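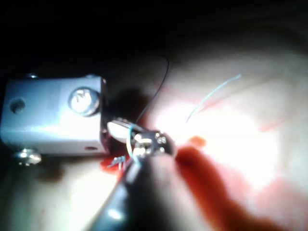

Bloco aquecedor Gikura em metal, com o parafuso grande de cabeça redonda e o pequeno componente cilíndrico na ponta direita.

Bloco aquecedor Gikura para impressora 3D

Olá! Esta é a peça que mais me pedem por mensagem, por isso resolvi finalmente dar-lhe uma página só dela (já não era sem tempo). Eu uso o Gikura na minha própria impressora, uma Heinonen já com uns bons anos em cima, e foi assim que acabei por vendê-lo aqui na loja.

O acabamento é prateado muito claro, com um ligeiro brilho, e confesso que gosto de o ver montado sem a capa de silicone. Sei que não é prático, ponham a capa! O parafuso grande da face da frente é sextavado interior e fica um bocadinho saliente, o que para mim é uma vantagem enorme, porque a chave entra bem mesmo quando estamos a trabalhar meio de lado, com a cabeça enfiada dentro da máquina. Quem já moeu um sextavado minúsculo às onze da noite sabe do que falo.

O que vem no saquinho:
Bloco Gikura
Parafusos de fixação
2 chaves sextavadas
Folha de montagem em português (traduzida por mim, desculpem qualquer coisinha)

O cartucho de aquecimento, o termístor e o bico são vendidos à parte. Se ainda não têm bico, os Grostia casam muito bem com este bloco e tenho quase sempre em stock.

Algumas notas de montagem, que me perguntam muito: desliguem a impressora da tomada e deixem arrefecer tudo antes de mexer. Os fios do termístor são fininhos, não os puxem nem os deixem presos debaixo de uma cabeça de parafuso. Apertem só até o componente deixar de rodar e parem aí. Depois façam a calibração PID outra vez, mesmo que os valores antigos pareçam servir, e o aperto final do bico é a quente, com cuidado com os dedos.

O Sølve Nyberg, cliente da casa desde o início, escreveu-me a contar que trocou o dele em quatro máquinas e que só perdeu um parafuso (no tapete, claro). Também tenho parafusos avulsos, é só pedir!

Preço: 9 €, IVA incluído
Referência: 1496
Compatibilidade: hotends Flosuvar e Heinonen
Envio: 2 a 4 dias úteis, em envelope almofadado

Se não têm a certeza de que serve na vossa impressora, mandem-me uma fotografia do hotend antes de encomendar. Respondo normalmente no próprio dia, ao fim da tarde.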